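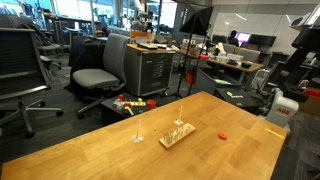
Keisha Kapoor asked me at lunch if I would pay for the Clandar kit with my own money, and I did not have a quick answer. She asks this about everything, also about the coffee.

31 Jul 2023

Second week with the trial license. The seller wants 3240 for the full package and 3000 if we sign before the trial is over. I wrote both numbers in the notebook and then looked at them for too long. For this price we get the teaching software, one year of support and two days of training at their office in Solemside. The arm we have already, so the question is only what the software gives us.

The pegboard is still my main test. The wooden pegs are thin and they stand close together, so if the position is a little wrong, one feels it immediately. In the morning I made 51 runs and wrote down each of them. The setup is easier than in May, when we tried Nevville and Hiếu La had to read the manual aloud to me. Clandar has a good menu for correcting a point — I change it once and the whole path follows.

What I don't like: the error messages. Today it said "motion not permitted" and nothing more. I wrote to the support and Nhi Châu answered in roughly 2 hours, very polite, with a link to a page I had already read. I will write again tomorrow, with the log file.

The clear pieces I have not tried enough to give an opinion. Must ask Hường if her notes from the last trial are still on the shared drive.

Called Mother in the evening. Rice, soup, early to bed.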